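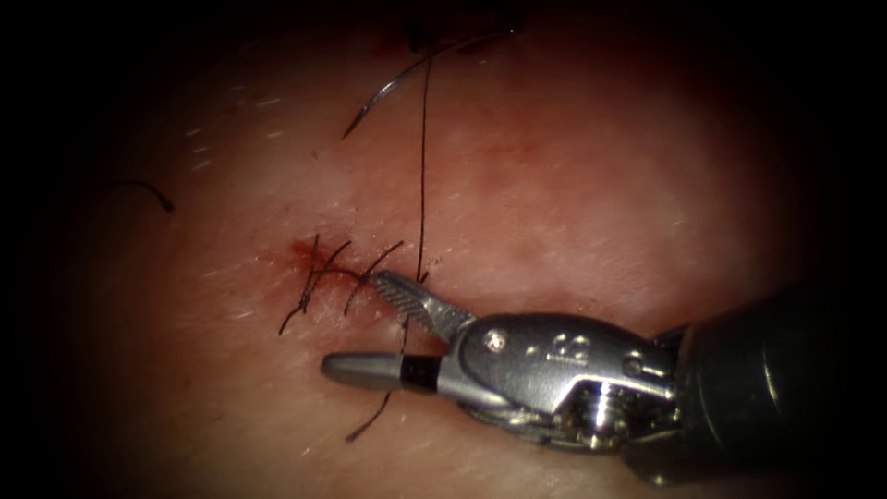 A Good Edge: Talking Stitches With the Suture Teacher at Custberg

Learning > Skills Room > Conversations

Courses Bookings Conversations Reading Contact

She was threading a needle when I came in, and she went on threading it while she asked whether I'd had any trouble parking, and whether I took milk, and whether I had ever sewn a button on properly. (I had. She wanted to know how many times I went through the holes.) The skills room at Custberg is on the sunny side of the building, and in November the light comes in low across the benches, so she had pulled two of the blinds down and left the third one up because the cord has been stuck for as long as she has worked there.

She has been teaching people to close wounds for 30 years, first at Swanson, where she trained as a nurse, then for a good long stretch at the teaching hospital in Lurken, and now here, with groups of no more than 10. "I had bigger ones at Lurken," she told me. "You'd have a whole bench of people and you'd be running up and down it like a waitress. I was fitter then, I'll say that for it."

I had expected her to start with knots. She started with edges, and we stayed on edges for most of the first cup of coffee.

"Everybody looks at the thread," she said. "They come in wanting to know about the thread, what size, what color, how many throws in the knot. And I say, fine, we'll get there, but look at the skin first. Look at where the two sides meet. If the edges are sitting level and just kissing each other, you can forgive a lot. If one side is riding up over the other, I don't care how pretty your knots are, that's coming out and you're doing it again."

She is partial to skin with a bit of life in the surface, which took me a moment to understand. She meant the hairs. On the closure at the top of this page there are fine, pale little hairs scattered over the skin around the stitched line, and she says short hairs like those are a gift to a beginner, though they never think so at the time. "They hate them! They get one tucked down in the wound, or caught under a loop, and they don't see it until I come by with my glasses on. But that's what skin is like. Skin has hair on it and it has creases and it's a slightly different thickness on one side than the other. If you've only ever practiced on something smooth as a tablecloth, you're going to have a bad afternoon the first time you meet a forearm."

Her groups work through practice skin at a great rate. A first course here runs to 50 closures for each person, spread over the weeks, and she keeps the early ones in a tray with a lid so that people can be shown them at the end. One student in Swanson asked for his first one back to take home, and she still wonders what his wife made of that.

On light she has opinions, and they come out at some length. She likes it strong in the middle, right on the wound, and she isn't bothered if everything around it goes dark. "You don't need to see the table. You know where the table is. What you want is to see the thread against the skin, and the little shadow where the edges turn up. If there's no shadow I start worrying that they've rolled under." At Lurken there was a lamp that everyone fought over, an ugly thing on a bent arm, and when the department was refitted she asked if she could have it, and was told it had already gone in the skip. She brought this up twice more before I left.

We did get to thread in the end. Her complaint there is tension, and it's the same complaint every year. People pull. They've been told the stitch has to hold, so they haul on it as if they were lacing up a boot, and the skin puckers and goes white, and then they look up at her very pleased with themselves. She holds up her own finger and thumb to show how lightly the strand ought to be held, and makes you do it too, and then takes hold of the other end and gives it a tug.

"Bring it together and stop. That's all I'm asking for. Skin swells afterward, so if you've pulled it tight today it'll be tighter tomorrow, and that's where you get those ladder marks that people are stuck with for life. My mother had one from her gallbladder, right across here, like a zipper. I think that's half the reason I got fussy."

And the loose strand? I asked, because I'd noticed how often she moved hers aside before doing anything else. She laughed and said I'd have made a decent student. Thread wanders, she says. It drifts across the very spot you want to put the needle, or it loops around whatever you're holding, and people are so busy looking at the point of the needle that they sew straight over their own tail. She has them stop before each bite and say out loud where the tail is. The room sounds ridiculous for the first hour or so, everyone muttering "left, left, top, left," and after that they do it in their heads.

The course for the spring is already filling. There is a set of handouts that she first drew at Lurken and has been meaning to redraw (the hands in them are hers, and she says they look it), and the people at Plerkau, who print them, have asked for 70 copies this time. She'd like a page on corners added. Corners are where a closure goes wrong, she says, the last little bit at the end, where people are tired and can see the finish and put in one stitch too few, and you get a small gap there, or a pucker the size of a lentil that they hope she'll miss.

By then the light had moved around past the open blind and on to her bench, and she had finished the row she'd been working on the whole time we talked. She looked at it, turned it around, looked at it from the other end, and snipped out the third one along.

"Bit high on the left," she said, and reached for the needle again.

Last updated: November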